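# Prornwood: remortgage timing calculator and lender criteria tables

Maintained by Ngọc Tiêu. Questions go through the issue tracker, please, and not by direct message.

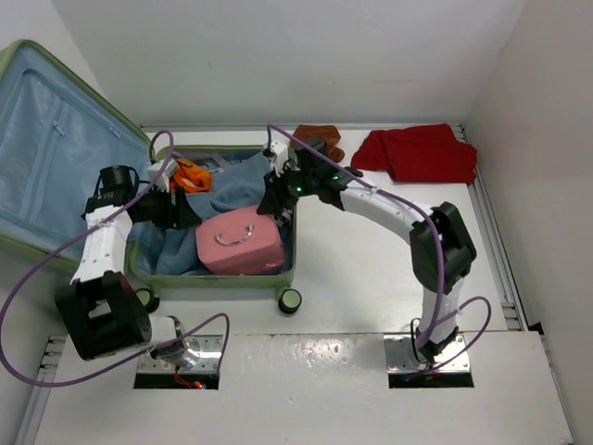 ## What the repository contains

Prornwood works out when a borrower coming to the end of a fixed-rate deal should start an application for the next one, and what it costs to leave early, on time or late. It reads one file describing the current loan and one table of replacement deals, and writes a month-by-month comparison as CSV.

It is a calculator. It does not give advice, rank lenders or check whether anybody would be accepted for a loan. Output should be read by someone who understands the terms of the existing mortgage offer.

There are two parts:

- `prornwood/`, the Python package and the command-line tool
- `tables/`, the criteria tables, including the Tullby and Lindsay sets described below

The tables are versioned separately from the code. A change to a table does not raise the package version.

## Installing

Python 3.10 or later is needed. There are no compiled parts.

```
git clone <your copy of the repository>
cd prornwood
python -m pip install .
```

For the test suite:

```
python -m pip install ".[test]"
pytest
```

One test, `test_long_schedule`, takes much longer than the others. Skip it with `pytest -m "not slow"`.

## Running a comparison

```
prornwood compare --loan my_loan.toml --deals tables/tullby.csv --out result.csv
```

A minimal loan file looks like this:

```
balance = 148200.00
rate = 2.19
months_left_on_deal = 7
months_left_on_term = 241
repayment = "capital_and_interest"
erc = [2.0, 1.0]
revert_rate = 7.74
```

`erc` is the early repayment charge as a percentage of the balance, one entry for each remaining year of the deal, latest year last. If the deal has seven months to run, only the last entry is used. Leave the list empty if there is no charge.

`revert_rate` is the rate the loan moves to when the deal ends. There is no default. Earlier releases took it from the deal table if it was missing, and this gave wrong answers for anybody changing lender, so the tool now stops with error `E04`.

Interest-only loans are set with `repayment = "interest_only"`. Part-and-part loans have to be entered as two files and added together afterwards.

## Output columns

| Column | Type | Meaning |
|---|---|---|
| `month` | integer | Months from the start of the comparison, beginning at 0 |
| `deal_id` | text | Identifier from the deal table |
| `payment` | decimal | Contractual payment for that month |
| `interest` | decimal | Interest part of the payment |
| `fees` | decimal | Fees falling due in that month |
| `erc_paid` | decimal | Early repayment charge, if the switch is made in that month |
| `balance` | decimal | Balance after payment |
| `cost_to_date` | decimal | Interest, fees and charges so far |

Capital repaid is not counted in `cost_to_date`. Two deals over different terms can show similar costs and very different balances, so compare both columns.

## The tables

### Tullby

The Tullby set holds 3216 rows. Each row is one combination of deal, loan-to-value band and fee option. The rows are made up by a generator script (`tools/make_tullby.py`) with a fixed seed, so that the set can be shared and rebuilt freely. They do not stand for any lender's products and should not be used to choose a mortgage.

Fields:

- `deal_id`: text, unique
- `ltv_max`: integer percentage, one of 60, 75, 80, 85, 90, 95
- `initial_rate`: percentage to two decimal places
- `initial_months`: integer
- `product_fee`: pounds, may be zero
- `fee_added`: `yes` if the product fee is added to the loan
- `valuation`: `free`, `paid` or `none`
- `legal`: `free`, `cashback` or `paid`
- `offer_valid_days`: integer, counted from the date of offer

In 53 rows `offer_valid_days` is blank. This is deliberate and tests how the reader handles missing values. The tool treats a blank as 90 and prints a warning.

### Lindsay

Lindsay is a smaller set of 518 rows covering product transfers, where the borrower stays with the same lender. It has the same fields without `valuation` and `legal`, which do not apply. `ltv_max` is based on an indexed valuation, so a row may show a band that a fresh valuation would not support.

The two sets can be given together:

```
prornwood compare --loan my_loan.toml --deals tables/tullby.csv tables/lindsay.csv --out result.csv
```

Identifiers do not overlap. Tullby rows start with `T` and Lindsay rows with `L`.

### Importing from Gimance

Files exported from the Gimance case system can be converted with `prornwood convert --from gimance`. Only the flat export is read. The nested export uses a different name for the fee column at each level, and support for it was removed. If a Gimance file has dates written with a two-digit year, the converter refuses it.

## How the sums are done

Interest is worked out monthly on the opening balance, at one twelfth of the yearly rate. Some lenders charge daily interest, and for those loans the figures will differ from the statement by a small amount, usually pence per month. Set `daily = true` in the loan file to use actual days over 365. Leap years are then handled as 365 as well. This is a known simplification.

Payments are rounded to the nearest penny, with halves rounded up. The last payment clears whatever is left.

Fees added to the loan bear interest from month 0 of the new deal. Before release 0.6 they bore interest from month 1. Results saved from older releases should be run again before being compared with new ones.

Loan-to-value is tested before fees are added. A loan sitting right on a band edge may fall into the next band at some lenders once the fee goes on. Use `--ltv-after-fees` to test the other way.

## Known limits

- Offset mortgages are not supported.
- Tracker rates are held flat for the whole comparison. There is no forecast.
- Overpayments can be given as a fixed monthly sum only. The usual ten per cent allowance is not checked.
- Porting to a new property is not modelled. Treat it as a new loan and set `erc = []` if the charge is refunded.
- Cashback is counted as a negative fee in month 1, whatever the lender's own payment date.
- Comparisons longer than 400 months are refused with error `E11`.

## Errors

| Code | Cause |
|---|---|
| `E01` | Loan file missing or not valid TOML |
| `E04` | `revert_rate` not given |
| `E06` | Months left on deal greater than months left on term |
| `E07` | Two rows share a `deal_id` |
| `E11` | Comparison too long |

Warnings go to standard error and do not change the exit status. Use `--strict` to turn them into failures.

## Changing a table

Open an issue first. A pull request that edits the Tullby CSV directly will be closed. Change the generator script, run it, and commit both files together. Lindsay is edited by hand, and rows must stay sorted by `deal_id`.

Run `prornwood check tables/` before committing. It tests field types, duplicate identifiers and band values, and it prints the line number of the first fault in each file and stops reading that file.

The tables are next due for review in May. Until then only corrections are accepted.

## Licence

The code is under the MIT licence. The Tullby and Lindsay tables are under CC BY 4.0. See `LICENSE` and `tables/LICENSE`.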